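Notes for Unit 4: Segmentation and Contact State from a Gripper's Point of View
Intro to Robot Perception, taught by Hakim Govindasamy

Welcome back, everyone! Last time we got as far as running the Imska tracker on the easy clips, and I know a few of you were pleased with your scores (as you should be). This week we make life harder, and I'm afraid we'll stay there until the end of September.

What we want from the perception stack is modest to say out loud: for each time step, a label for every object near the fingers, and a guess at the contact state, meaning free, touching or held. The planner in Mendance reads those labels and nothing else, so if you tell it "free" when the pads are closed on something, it will happily plan a motion straight through your work.

A few things to keep in mind while you're coding:

1. Clear and shiny objects. Glass and see-through beads let the color behind them come through, so a plain color threshold will wander off on you. Start with the edges, then bring color back in once you have a decent outline.

2. Busy backgrounds. Stripes and flowered cloth are full of strong edges and little shapes that look very tempting to a detector. The starter set has 260 labeled stills, and 97 of them are set aside for testing, so please don't peek!

3. Two grippers at once. Keep a separate contact state for each one. In the still for this item, one pair of fingers is closed on a stack of red beads while the second gripper has a bracelet of mixed colors hanging from its tip, and both need a "held" label, even though the outlines couldn't be more different. The bracelet is an open loop, so your mask should have a hole in it, with the background showing through. Fill that hole in and your center point will look fine while your overlap score quietly sinks. 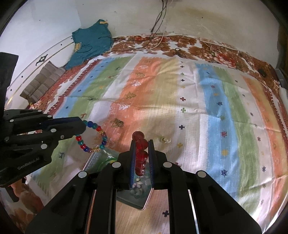 4. Wide-angle bending. Straight lines curve toward the corners, so run the Teoh undistortion step before you measure anything, and keep the original pixels around for the labels. I lost an entire evening to mixing the two up, and I'd love to spare you that.

For the lab, run your segmenter with the default of 50 proposals per still, save the masks, and load them into the Gristulbridge viewer. Write me a paragraph or two on your three worst cases, with your best guess at what went wrong. Rough notes are perfectly welcome, and so are half-working ideas.

Reading: the handout on mask overlap, up to the part on thin objects.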